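# Chapter 4: Why Fruit Goes Off, and How to Slow It Down

When I was 19 I spent an August packing pears in a shed at Dodusby, and I learned more about ripening there than in two years of biology lectures. My boss was Nomvula Motaung, and she could press a thumb near the stem of a pear and tell you which day it should be eaten. I thought it was a party trick! By the end of this chapter you'll know most of what her thumb knew.

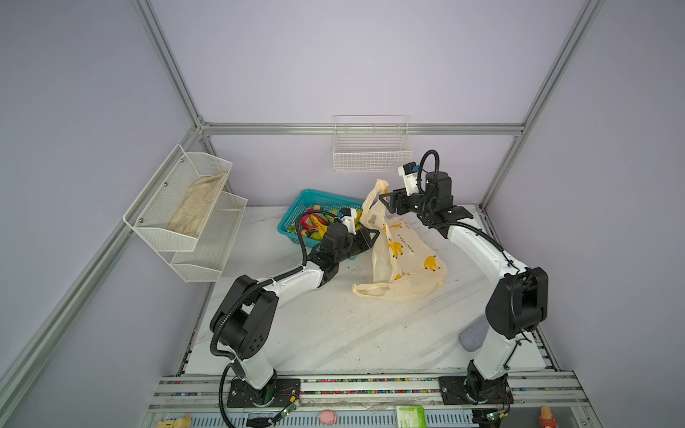

Ripe fruit is still alive after it's picked. It keeps breathing, using up its sugars and giving off heat and water, and anything you put it in will either help with that or get in the way. A basket with mesh sides, like the teal one on the table, lets air move past the fruit, while a sealed plastic bag holds the damp in and invites mould. The Skultberg growers I visited later on had worked this out long before anybody handed them a textbook (their old cane baskets had gaps you could poke a finger through).

The other thing fruit gives off is ethylene, a gas with a simple job: it tells the fruit to get on with ripening. Some kinds make a big burst of it after picking and carry on softening and changing colour on your kitchen bench. Apples, bananas, peaches and pears all do this. We call them climacteric fruit, which is an ugly word, but you'll need it for the rest of the unit.

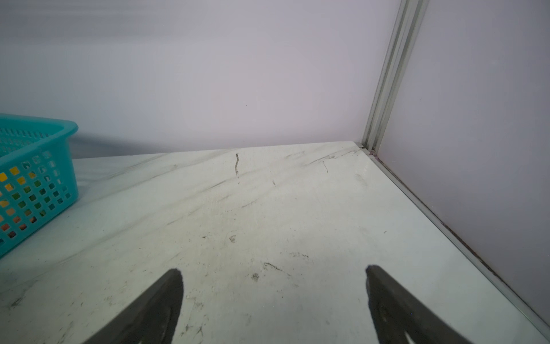

Why does a banana ripen faster in a paper bag with an apple? The apple gives off ethylene, the bag keeps that gas close to the banana, and the banana responds by ripening sooner and making more ethylene of its own.

Grapes, lemons and strawberries are in the other camp. They don't get any sweeter once they're off the plant, so a sour strawberry is going to stay sour however long you stare at it. Dragon fruit is usually put in this group too, and it's picked when it's ready to eat.
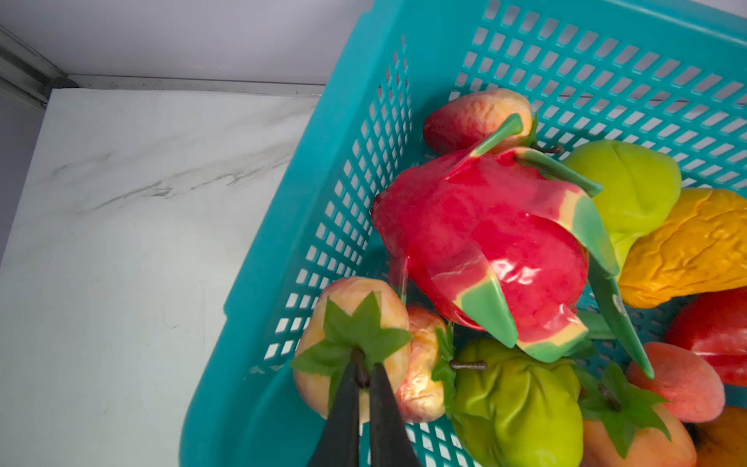

Peaches are far more forgiving. Pick one a bit firm, leave it out of the fridge for a few days and it'll soften nicely, although it won't gain much sugar along the way. Put it in the fridge too early and you can end up with dry, woolly flesh, a fault called chilling injury. We'll look at that properly in section 4.3, along with my notes from the Moodley cool store, where we lost over 200 trays of peaches to it in one season.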